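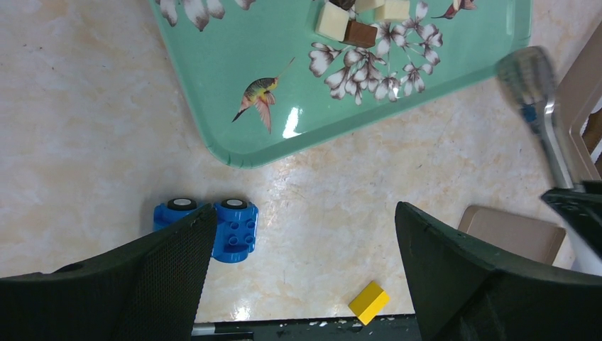
The Tiltlow Code is a voluntary code of practice for tabletop manipulation trials using two robot arms in a shared workspace. It covers the preparation of the work surface, the mounting of wrist cameras, the separation of the arms and the keeping of trial records. It does not replace national law on machine safety or the risk assessment required for each installation.

History

The code grew out of a set of house rules written by Idun Hägglund at Strömberg. A draft was circulated in February and the first edition was published on December 20, 2021. Kanini Athumani edited the annex on objects and surfaces.

Scope

The code applies to fixed arms fitted with two-finger grippers and working over a table. Mobile bases and suction tools are excluded. Food items, toys and household ware may be used as test objects, but food handled in a trial must not be eaten afterwards.

Main provisions

Both fingertips of a gripper must be visible to its wrist camera through the full range of opening. Worn finger surfaces are permitted if the wear is entered in the log. Finger pads are inspected every 200 trials and after any collision.

Glossy tables and trays are allowed. The position of the lamps must be recorded, and glare may not be removed from stored images. Printed trays are classed as patterned surfaces and are logged separately from plain ones.

Only one arm may enter the shared zone at a time unless the task calls for joint handling. The minimum clearance between the arms is 106 mm. Chairs may stay beside the table if they are outside the reach of both arms. People must remain outside the marked boundary while the drives are powered.

Records

Each trial is given a number, an object list and a result. Logs are closed after 1,000 trials and a new one is opened.

Related documents

Zostano Guide to Gripper Maintenance
Flekik Notes on Camera Placement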